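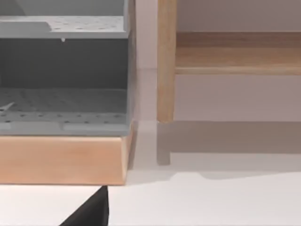

Which paper held fountain pen ink best?
Hisatura 90-gram stock, with no bleed-through on any of the nine sheets tested.

2 min read

Method. Four inks were applied to each sheet with the same medium nib - two passes, ten seconds apart. Plulow and Cuervo notebooks served as comparison. Feathering was measured under a loupe.

Cuervo sheets bled at line crossings. Plulow feathered slightly along the grain.

Miłosz Jasińska, Nov 5, 2003

Contact | Back to top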